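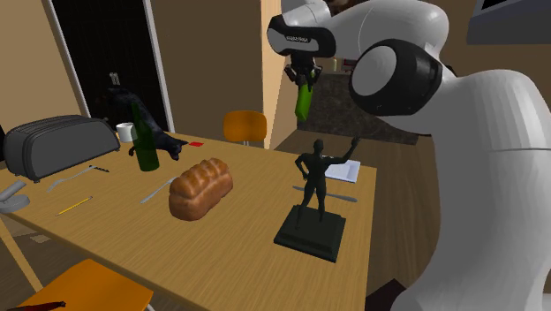 Progress report: evaluation of the Dorkura simulation package

Prepared for: Lucinda Wojcik, program manager, Plilwood
Prepared by: Desmond Ridgeway and Najwa Khalaf
Date: November 7, 2025

1. Work in this period

The review of Dorkura began in August. Dorkura is offered by Driker as a licensed set of simulated household rooms with a ready-made arm controller. Plilwood is funding the review to decide whether the package can replace our in-house scenes for bottle handling work. The install, the licence server and the first test block are finished. The second block has started.

All tests so far use the dining table room and the Franka arm model. The main task is to grip a green bottle by the neck and move it between an upright and an inverted pose. The other objects stay on the table as clutter, including the loaf of bread, a dark green bottle and the cat.

2. Results to date

The first block covered 233 runs. Of these, 151 met the acceptance rule in the test plan, which requires the neck to remain between the fingers through the full motion and the final pose to be inside tolerance. Najwa Khalaf reviewed the failed runs by hand. Most were planning failures near the right edge of the table, where the pedestal leaves the elbow little room to fold. 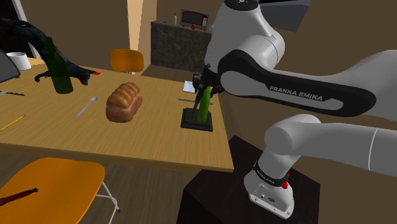

The planner supplied with the package treats every object on the table as a fixed box. For the loaf this is acceptable. For the bottle it is too coarse, and the planner rejects approaches that the fingers could make with clearance to spare. Driker has been sent the logs and has confirmed the behaviour. A finer collision model is promised in the next release – no date has been given.

Contact at the neck was checked separately by Deok-su Ko, using close views from the gripper end. Finger position relative to the shoulder of the bottle was recorded at grasp and again at the end of each run. Slip was within tolerance in the accepted runs.

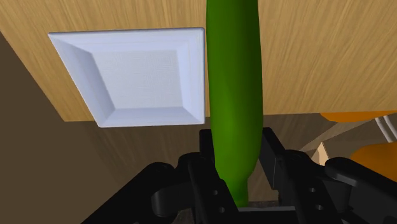
Figure 3. Neck grasp, bottle inverted, table edge and square plate behind.

3. Cost and support

Licence spending to date is $2,734, within the approved amount. Two support tickets remain open: the collision model noted in section 2, and a fault that drops the object labels when a saved scene is reloaded. The label fault has a workaround, but it adds a manual step before every batch.

4. Next period

The second block repeats the task with the clutter rearranged. Yolanda Thibodeaux will run the same test plan on Berisha, the other package on the shortlist, so that both can be scored on one sheet. We ask that the decision on a full-year licence be held until those scores are in. No change to the budget is requested.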